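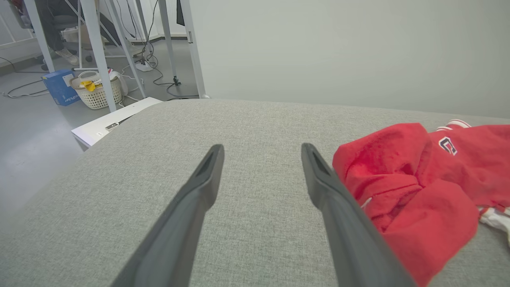 图3 软垫坐面上的待整理衣物:红色衣物堆置于浅灰色混色织物表面,后方地面可见编织篮与纸箱

首页 | 本期目录 | 过刊浏览 | 投稿指南
9月5日 Cisevari居住环境研究室

3.2 软垫坐面作为衣物临时停放位置

在住户整理活动中,衣物从脱下到归入衣柜或洗衣容器之间,通常存在一个停放阶段。前期研究多将停放位置归入“家具表面”一类,未区分硬质台面与软垫坐面。本节仅讨论后者。所用记录取自Stamano住宅整理调查,共500条停放事件,每条包括衣物类别、承托面类型、折叠状态以及与最近收纳容器的相对位置。

图3给出软垫坐面停放的一种形态。红色衣物未经折叠,以团状置于浅灰色织物表面,印有藏青与白色字母“C”的部位朝外,上缘为红白条纹饰边,右下侧露出白色里层。坐面前缘为圆弧形,侧后方地面上另有白色编织篮、白色塑料袋和带白色印字的蓝色纸箱。按本文编码规则,该衣物记为“团置、单件、局部翻露”,承托面记为“软垫、圆边”。

3.2.1 折叠状态的判定

折叠状态分为平铺、对折、叠放、团置四级。判定依据为外轮廓是否存在连续直边,以及领口、袖口、下摆等结构部位是否可辨。两项均不满足者记为团置。衣物带有印花或标志时,标志的完整程度只作辅助信息,不参与分级:标志完整显露并不说明衣物经过整理,团置衣物的标志区同样可能位于顶面。图3即属此类。

饰边和里层的显露情况单独记录。罗纹、条纹类饰边与主体颜色差异较大,便于编码员辨认衣物边缘;里层外露则提示局部翻转,后续折叠时需增加一步翻正操作。翻正操作在Vasiliauskas分类表中原归入“准备动作”,本文将其并入折叠工时,两种口径的结果不可直接比较。

3.2.2 承托面的影响

软垫坐面与硬质台面的差别主要有两点。其一,织物表面摩擦较大,衣物放下后不易滑移,团置形态得以保持。其二,圆弧前缘缺少明确的放置边界,靠近前缘的衣物可能部分悬垂。编码时,以坐面由水平转为弯曲的位置作为有效承托区的边界,位于边界以外的部分记为悬垂,不计入占用面积。

占用面积按衣物在坐面上的垂直投影估算。团置衣物的投影面积与展开面积之间没有稳定的换算关系,因此不同折叠状态的占用数据分别列出,不作合并。坐面颜色对边缘判读亦有影响。浅灰色混色织物与高饱和度衣物之间反差明显,判读较为容易;同色系的灰色或米色衣物则需由第二名编码员复核,本次复核记录共50条,其中11条的折叠等级经复核后作了调整,调整方向多为由叠放改为团置。

3.2.3 与地面容器的关系

地面容器分为开口容器(篮、筐、敞口袋)和箱体容器(纸箱、收纳箱)两类,只记录其类型及与坐面的方位,不推定用途。编织篮内见有物品时,仅按可见颜色登记;容器内物品是否为衣物无法确认的,记为“未定”。图3中篮口附近的黄色物品即按“未定”处理。纸箱上的印字不作为内容物判据。

住户访谈采用Hirska半结构提纲,每户时长30分钟,安排在1月的入户阶段进行。访谈所得的停放原因与现场编码分开保存,编码员在完成承托面和折叠状态登记之前不查阅访谈材料。停放时长无法由单次现场记录得出,相关分析仅使用住户自填日志,见3.3节。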